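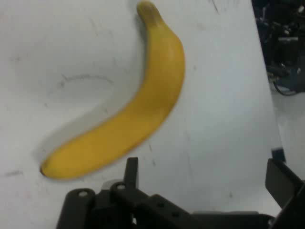 去莫克维尔（Morkville）之前，我以为自己对机械臂已经没什么新鲜感了。展会上看过拧螺丝的，看过倒咖啡的，还看过一台写毛笔字的，字写得比我好。所以当皮雷特·穆库斯在电话里说，她们组这一年多主要在研究"手在伸出去的路上改主意"的时候，我客气地嗯了几声，心里想的其实是中午吃什么。

后来我在她们实验室待了整整一个下午，错过了回程的车，也没觉得可惜。

实验室在二楼走廊尽头，门口贴着打印机缺墨时打出来的值班表，名字淡得几乎看不清。穆库斯是这个课题的负责人，说话很快，说到一半常常自己跳到下一个问题上去，得由同事伯努瓦·德洛尔姆把她落下的那半句补完。两个人共事多年，补得很自然，我的录音笔里有好些句子根本分不出是谁说的。

先说她们到底在做什么。教机械臂抓东西，眼下很常用的办法是让人来示范：操作员遥控机械臂做一遍，系统把摄像头看到的和手臂的动作一并记下来，积攒得多了，再训练一个模型去模仿。这个办法好用，可也有个老毛病。人示范的时候往往太顺了，手伸过去，合拢，拿起来，干净利落；模型学到的也就全是顺的情形。一旦真正运行时偏了一点点，它便走进了一片从没见过的地方，越偏越远，最后在离香蕉两指远的空气里郑重其事地捏了一下。（德洛尔姆学那个动作学得极像，我笑了好一阵。）

莫克维尔小组的做法说起来并不复杂。她们让操作员在示范时故意带着偏差出发，手臂先朝一个不太对的方向走，走到半途再纠正回来，而训练的时候，只把纠正的那一段算作"该学的"，前面走偏的那一段只当作背景给模型看，不让它去模仿。穆库斯管这叫"半途示范"。类似的念头别人也有过，她一再跟我强调这一点，生怕我写成是她们凭空想出来的。她们自己花力气的地方，是怎样判断"纠正"从哪一刻开始。

"最初我们让操作员踩脚踏板，觉得自己开始往回拉了就踩一下。"穆库斯说，"结果每个人踩的时机都不一样，有的人紧张，早早就踩了；有的人干脆忘了。"

"若西亚娜忘得最多。"德洛尔姆补充道。

若西亚娜·佩兰就坐在旁边的电脑前，头也没抬，举起一只手表示承认。她是组里遥控手法最稳的人，大部分示范都出自她手，脚踏板却始终跟她合不来。再后来脚踏板就撤了，改由程序从两路画面里自己去推断：一路来自装在手腕上的小相机，一路来自桌边固定的相机。手腕那一路看得近，目标在画面里往哪边漂一目了然，可是近处的东西一晃就糊；桌边那一路稳当，偏偏手臂自己常常把要抓的东西挡住。两边各有各的短处，合起来用，纠正的起点才算找得八九不离十。

我去的那天，桌上摆着的是一套蔬果任务，拿起来，放进盘子，或者从盘子里拿出来。听上去像幼儿园的课，真要做好却颇费周章。香蕉是弯的，夹爪从不同角度落下去，合拢时的受力全不相同；茄子表皮滑，躺在盘子里又有盘沿碍事，手指下得斜一点就会先磕到边上。
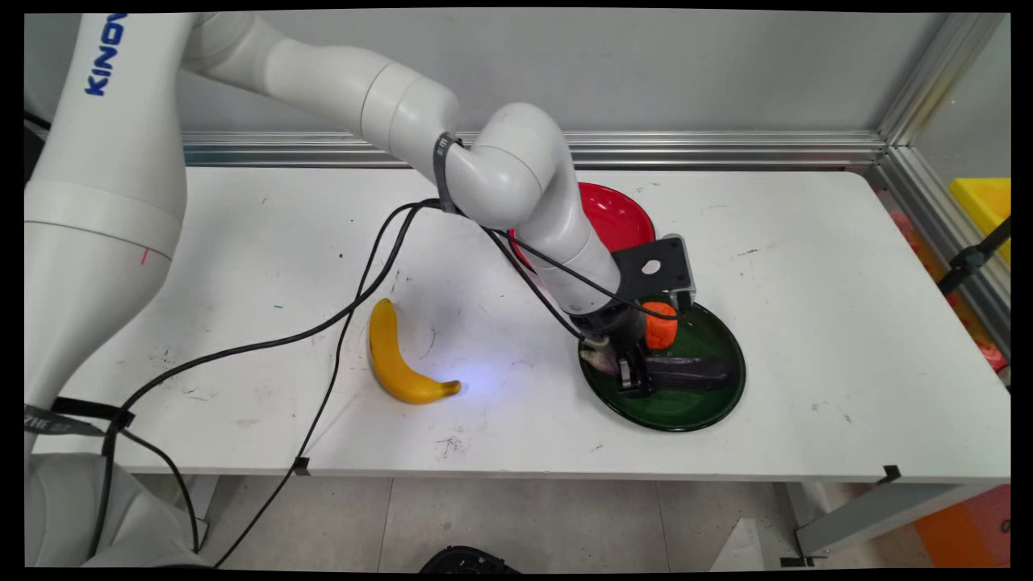 机械臂的夹爪伸进绿色盘子，下方横着一只茄子；香蕉摆在盘子左侧的桌面上。

这一轮实验前后一共收了1,315段示范，从九月开始整理，光是挑出录坏了的就让人眼花。佩兰告诉我，她有一阵子闭上眼睛全是香蕉，去菜市场都绕着水果摊走。整理完之后，小组训练了两个模型，数据量一样，一个用普通示范，一个用半途示范，然后各跑400次测试，每次都把物体摆在稍微刁钻一些的位置上。

结果呢，在物体摆得规规矩矩的时候，两个模型差不多，普通示范的那个甚至动作还更快一点。拉开距离的是第一下没对准的那些情形。普通模型多半就此迷路，另一个却常常会停一停，往回挪一挪，再伸过去。穆库斯给我放了一段录像，夹爪落得偏了，悬在那里犹豫了一下，然后慢吞吞地横着移过去。我知道那只是一串算出来的数字，可看着还是忍不住替它使劲，像看邻居家小孩头一回自己系鞋带。

当然也有不灵的地方，她们讲起来毫不遮掩。这个模型有时候会"纠正上瘾"，明明已经对准了，偏要再挪两下，白白耽误工夫。换了形状特别扁的东西，它的判断也会变差。德洛尔姆怀疑是示范里的偏差太有规律，佩兰的手法毕竟太稳，连"故意走偏"都偏得整整齐齐。于是他们请来了海桑斯（Hesance）的雅克利娜·弗勒里帮忙，她此前从未碰过遥控手柄，走偏起来完全用不着故意。据说她录的那批数据十分宝贵，她本人对这个评价不太满意。

傍晚我问穆库斯，这项研究将来会用到哪里去。她想了很久，这在她是少见的。她说有做分拣的公司来问过，她还没有答应，成功率离人家流水线上的要求还差得远；她自己更惦记的，是把同样的思路搬到双臂上去，两只手一起走偏，一起找回来，到时候谁等谁，谁让谁，都是还没有头绪的问题。说着说着她又跳到了相机的标定上，德洛尔姆也就跟着把前半句补完了。

我收拾东西的时候，佩兰正准备再录12段，要把香蕉换一个朝向。她问我想不想试试手柄，我试了。那根香蕉我一次也没有碰到，不过她说，录得很好，都能用。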